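Home > Features > Robotics > Manipulation

Training a Gripper on Rubber Bands That Do Not Exist

Friday, June 26, 2026

83 shares | 2 comments

Rubber bands are a poor fit for most robot simulators. A simulator is comfortable with boxes, mugs and drawers, which keep their shape when pushed. A band stretches, twists, folds onto itself and slips, and it does these things in a few milliseconds. For years the usual answer in manipulation research was to leave such objects out of the training set and hope that a policy trained on rigid parts would cope.

The Peromow project takes the opposite approach. Its training data comes entirely from simulation, and elastic objects are a required part of every batch. The work is run by Aerts, a small research lab, on a simulator supplied by Makberg. The method is simple to state. A policy receives only the image from a camera mounted behind the fingers, plus the finger opening and the wrist pose. It must learn from that image how a held band is lying and how far it is being pulled, with no force sensor to help.

The physical model treats the band as a closed chain of short segments joined by springs. Each spring has its own stiffness and damping, and each segment can touch the fingers, the furniture or another segment of the same band. Early versions used too few segments. The band behaved like a bicycle chain, with visible corners, and the policy learned to look for the corners. The current version uses 51 segments per band. Below that number the corners come back. Above it the simulator slows down and the grasp success rate does not change.

Contact at the fingertips was the harder part. Two tapered tips pressing on a narrow strand produce a contact patch smaller than the collision margin most simulators use by default. With the default margin, the band either floated between the tips or was ejected sideways as soon as the fingers closed. Aerts replaced the point contacts at the tips with a patch that grows with grip force, and limited how quickly a segment inside the patch may slide. A pinched band now stays pinched until the pull exceeds the friction limit, and then leaves in one movement.

Backgrounds are also part of the method. Each episode places the gripper in a domestic setting with furniture in unlikely colors, and the surfaces and lighting are drawn again for the next episode. The aim is to keep the policy from tying the shape of the band to whatever sits behind it. A thin object can cover very few pixels, and a network that is given the same background every time will learn the background first.

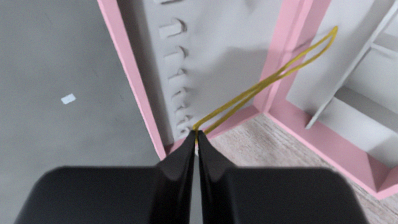 A simulated rubber band held at one end between the fingertips, with its loop extending across a pink-framed structure. Rendered view.

Thin loops of this kind are where the earlier policies failed. When the two strands run nearly parallel, the network has to decide whether it is looking at one thick strand or two thin ones. The distinction matters for the next motion. If there are two strands, there is an opening between them, and the far end can be hooked over something. If there is only one, the attempt is wasted.

To address this, the group added a second output to the network. Along with the motion command, the policy must predict the centerline of the whole band, including any portion hidden by the fingers. The simulator knows the true centerline at every step, so the label costs nothing. The prediction is discarded when the policy runs. Its only purpose is to force the image features to carry the shape of the band, and removing it from training caused the largest single drop of any change tested.

The evaluation set was fixed in February and has not been altered. It contains 2056 simulated episodes, none of which share a furniture layout with the training data. An episode counts as a success if the gripper picks up the band, extends it without losing it, and places the free end over a target peg. The full method succeeded in 83 percent of episodes. The same policy trained without centerline prediction succeeded in 51 percent.

The failures fall into two groups. In the larger one, the fingers close across both sides of a band lying flat and trap it near the middle, which leaves two short loops and no useful free end. The policy rarely lets go and tries again. It was trained on demonstrations in which the first grasp was nearly always acceptable, and it has seen few examples of recovery. The second group involves bands that resemble the floor in color. There the gripper often stops a short distance above the band and hovers until the episode times out.

Speed remains a limit. Elastic contact needs a time step far shorter than the one used for rigid objects, and an episode with a band takes longer to compute than the same episode with a block. Clekik, which maintains the rendering code, has moved image generation onto a separate process so that frames are drawn while the physics is still being solved. This has shortened the wait but leaves the physics as the slow step.

The obvious question is transfer to hardware, and the published results do not answer it. All the figures above come from simulation. Real bands age, stick to themselves and differ in stiffness from one bag to the next. The stiffness range used in training was chosen by stretching office bands against a ruler with small weights attached, a procedure the authors describe in one paragraph and do not defend at length. Damping was set by eye.

There is some reason to expect that part of the method will carry over. The policy uses no quantity that a real robot could not measure, and the centerline label is needed only during training. The contact patch is more doubtful – it was tuned to stop a numerical problem, and whether it matches the way rubber slips on a hard fingertip has not been tested.

The next round of training will add recovery episodes, beginning with the band already trapped near the middle. The group also plans to vary the damping along with the stiffness, and to rerun the same evaluation set before any hardware trial is scheduled.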